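Acoustic treatment in shared work rooms: what the Flungate fit-out taught us

The March issue carried a short note on reverberation in meeting rooms, and several readers wrote in asking for the longer version. Most of the questions concerned the difference between absorption and isolation, which suppliers tend to blur, and the order in which the work should be done.

Start with the terms. Absorption reduces the sound that bounces around inside a room. Isolation reduces the sound that passes from one room to the next. A soft panel glued to a wall does a fair job of the first and almost nothing for the second. If the complaint is that people on a call sound as though they are in a stairwell, buy absorption. If the complaint is that the next office can follow the call word for word, soft panels are wasted money, and the effort should go into door seals, ceiling gaps and the wall itself.

The Flungate building had both problems. Its meeting rooms were finished in painted drywall and glass, with a hard floor and a flat plaster ceiling. Speech was loud enough but hard to follow, particularly at the far end of the table. The partitions stopped at the suspended ceiling in the corridor, so there was an open path over the top of every wall on that side. The tenant, Truvholm, had already paid for foam tiles in one room and reported no change in privacy. No change should have been expected.

Measuring before buying

A basic reverberation test needs a sound source with enough level, a calibrated microphone and software that can plot the decay by frequency band. Take readings with the room furnished as it is normally used. Empty rooms read long, and a treatment plan based on an empty room will overshoot once the chairs go in.

Look at the bands separately. A single average figure hides the usual fault in small rooms, where the upper bands are controlled and the low bands are left alone. Thin panels do this. They take the edge off consonants and leave the boom, and the room ends up sounding dull and muddy at the same time. A 2-inch panel mounted flat is useful through most of the speech range. A 4-inch panel, or a thinner one spaced off the wall, reaches lower.

We also recommend a reading at 1,000 Hz on its own as a quick check between stages. It sits in the middle of the speech range and responds clearly to ordinary panel products, so it shows whether the last change did anything. It should not replace the full set at the end.

Placement

Two facing hard walls will produce flutter, a rapid buzzing echo that can be heard by clapping once in the middle of the room. Treating one wall of the pair is normally enough to stop it. Treating both is a matter of how much total absorption the room needs.

Height matters more than most layouts allow for. Panels hung near the ceiling because the wall is free up there do little for flutter between seated people. The panel should cover the zone between seated ear height and standing mouth height. If furniture blocks that zone, the ceiling is the next best surface, directly over the table.

At Flungate the ceiling was done first, then one long wall in each room. The second wall was held back until the readings were in, and in the smaller rooms it was never needed.

Doors and gaps

Isolation work is less visible and gives better value. The corridor partitions were extended to the slab with a second layer of board on the office side and flexible sealant at the head. Door bottoms received drop seals. The seals have to be adjusted after the floor is finished; on the first pass several of them cleared the threshold by a visible margin, and a seal that does not touch is only a strip of rubber on a door.

Ducts were the last path. Where one duct served two rooms with a short straight run between grilles, speech carried through it clearly. A lined elbow on each branch fixed this without a measurable effect on airflow at the grille. Outlets mounted back to back in the same stud bay were also moved or packed. These are small items on a drawing and easy to cut from a budget - they should stay in.

Finishes

Decorative surfaces are often chosen before any of this is discussed. The Vudell sample book lists tile, timber and dark paneling on the same page as its acoustic products, and it is easy to assume that all of them do something. Read the test data for the exact mounting you intend to use. A product tested over a deep cavity will not perform the same way when it is screwed directly to board.
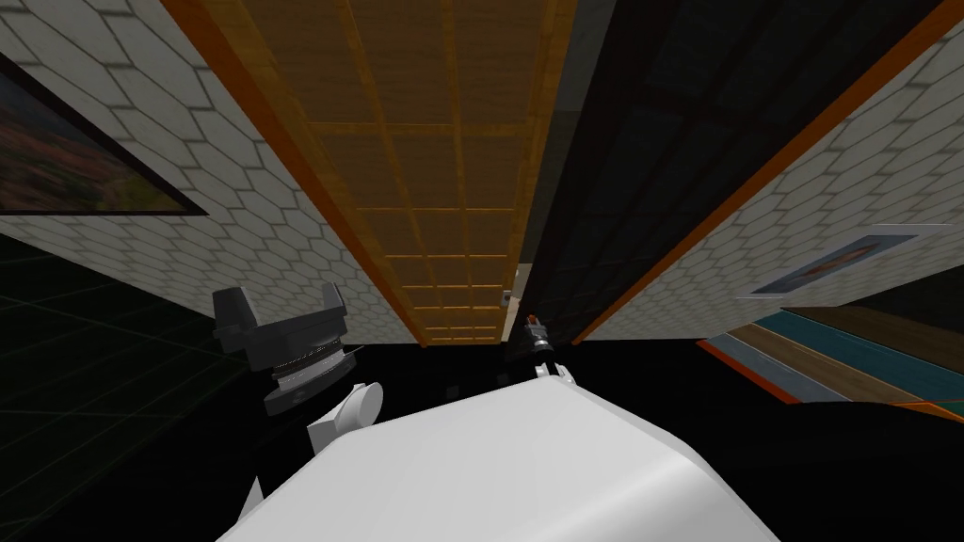
FINISHES AND SURFACES

Pattern on a wall is no guide to how it performs. Hexagonal tiling and a grid of wooden panels can look as busy as any acoustic product and still behave as flat, hard surfaces. For sound, the relevant questions are whether air can move into the material, how deep the material is and what lies behind it. A panel with open joints over mineral wool may absorb well. The same panel with closed joints on a solid backing reflects.

Fabric-wrapped panels remain the simplest option for existing rooms. Check that the fabric is acoustically open by holding it to your mouth and blowing through it. If the breath is blocked, a good part of the high-frequency sound will be too. Painting over a porous panel has a similar effect, and the maintenance manual should say so plainly.

Record the product, thickness, mounting depth and fixing method for each wall. The Kaushik template, available from the downloads page, has a row for each and a separate column for substitutions made on site. Fill in that column as the changes occur.

Next issue: floor coverings and impact noise, including underlay selection for upper stories. Questions on the present item can be sent through the contact form and should state the room dimensions, the existing finishes and whether the complaint concerns sound inside the room or sound from next door.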